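Gripper people wanted: join the Predier bench at Drutau

Do you like watching a robot hand close on something and guessing, half a second early, whether it's going to hold? We do it all day, and we'd love some company. Drutau is looking for a Gripper Test Engineer to work on Predier, our program for comparing grippers and controllers on everyday kitchen tasks. It's a full-time position in our Wastaneck lab, starting in June.

The idea behind Predier is simple. Take one arm, one set of household objects and one list of tasks, then swap a single thing at a time – the fingers, the controller, the camera position – and see what changes. We run every setup in simulation first and then on the real bench. So far we've got 78 objects in the set and 743 logged trials on the bench, plus 2,458 more in simulation, and there are a lot of interesting disagreements between the two that need somebody to dig into them.

That somebody could be you! You'd be the fifth full-time member of a small team, so your ideas will end up in the test plan pretty fast.

What you'll be doing

Building and running trials, in simulation and on hardware
Mounting, wiring and calibrating grippers, including prototypes from our partner shop, Dmytriv
Tuning force limits and closing speeds, then writing down what you changed
Sorting failures into slips, knocks, missed approaches and the ones we don't have a name for yet
Writing short, readable reports that a gripper designer can use the next morning

What we need from you

At least 5 months of hands-on time with a robot arm of any make (school projects and hobby work count)
Comfort with Python, and enough C++ to read somebody else's controller
Some experience with a physics simulator
Patience with repeat trials, because there are many of them

Nice to have: a feel for contact and friction settings, some camera calibration work, or a habit of taking mechanical things apart. A degree is fine but we don't ask for one. We've had great people come to us from machine shops, game studios and physics classrooms.

Your first project

We'd start you on top grasps of drinkware. It sounds easy until you have to get two fingers around a rim with a bowl right next to it. You'll compare three finger shapes and two controllers on the same cup, then move the neighbors closer and do it again.

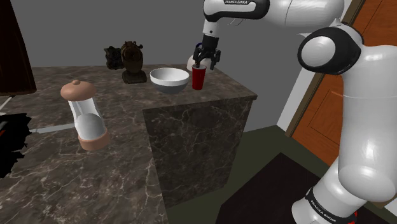

Do I need to have used the same arm you use?
Experience with any arm is enough, and we'll spend your first two weeks getting you used to ours.

Hours and pay

Core hours are 10 a.m. to 3 p.m., and the rest is up to you. The bench work has to happen on site, but simulation days can be done from home. Pay depends on experience, and we'll tell you the range in our first reply.

How to apply

Send a resume and one page on a grasp that went wrong and what you did next. Video is welcome, and shaky phone video is fine. Use the contact form on the Drutau site and put "Predier bench" in the subject line. We read everything and answer everyone, and applications stay open until we've filled the spot.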